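Sizing grippers for a PC teardown cell

Start the budget from the parts list. Write down each item to be pulled, in order, and the clearance beside it. For the Vadura cell we logged 206 picks before requesting a quote.

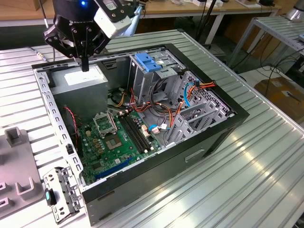

Next, set the finger length. Measure from the case rim to the lowest part and add 9 mm. Short fingers cost less but force the wrist into the chassis.

Price the second arm as a separate line: arm, base, gripper, cabling, controller. Skondelberg and Pavura both quote these as a bundle; ask for them split.
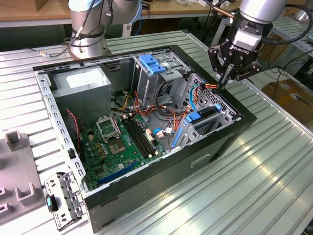
Cable work drives the gripper choice. Drive power leads are soft and rarely sit in the same spot twice. With the two-finger Robotiq above an orange-and-yellow connector near the drive rack, the other power cables are spread across the middle of the case, so allow for narrow fingertips. Order 4 spare sets.

Hold back budget for fixtures until 100 units have been run. Send revised totals to Kavinda Munasinghe by September.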